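February, late afternoon, bench 2

Picked the old Caldeira hollowbody back up today after leaving it to settle under string tension, and I'm glad I waited, because the buzz I was so sure lived in the nut has moved house completely. It's now up past fret 12 on the low E and A, and only when you dig in the way a blues player would. Played softly it sings like a choirboy. I spent a good long while just going back and forth between a light touch and a heavy one (any excuse to play a slow shuffle in the shop, I admit it) before I even reached for a tool.

Neck relief first. It was a hair flat, so I gave the truss rod a small turn counterclockwise, retuned, went and made tea, came back and retuned again. Better! Still some rattle on the A, though, and when I laid the short rocker across the upper frets it tipped on one of them, which I should have checked before the tea. 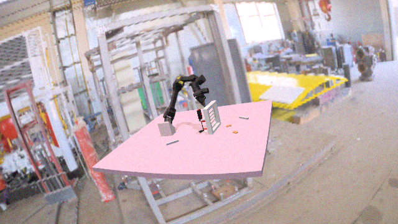 So I tapped the high fret down with the brass hammer, and it stayed down for as long as it took me to feel pleased with myself. There's a bit of a gap under the treble end. I'll wick some thin glue in there and clamp it overnight, then level only what needs leveling. The owner plays it out at the Wimdale blues jam and loves those worn old frets, so please, whoever gets to it before me, go easy with the file.

Pickups next. The neck one reads low compared with its partner, and I got excited thinking we had a shorted coil, but I'd left the volume pot in the circuit. Lifted the lead, measured again, perfectly healthy. I'm writing that down mostly so I'll be embarrassed enough to remember it. The tone pot is scratchy from end to end and I'd like to swap it, keeping the original in a labeled bag in the case.
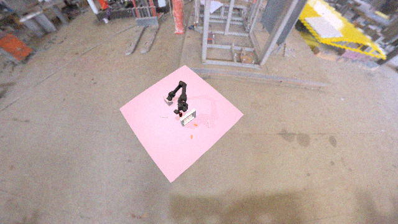

Leszek Domański read over all this and wrote underneath that he'd leave the tone pot alone until it has had a proper cleaning, and that the rattle on the A sounds to him like a loose bridge saddle as much as a fret. He had a Gultbridge archtop do the very same thing, he says, and chased it for two evenings before he put a finger on the saddle and it stopped.

Fair enough. I pressed on the A saddle just now and the rattle did get quieter, though it didn't go away, so I think we're both a little bit right. Cleaner goes in the pot tomorrow. Glue is in, clamp is on, strings are slack, and the case key is in the top drawer with the Wamotia tuner.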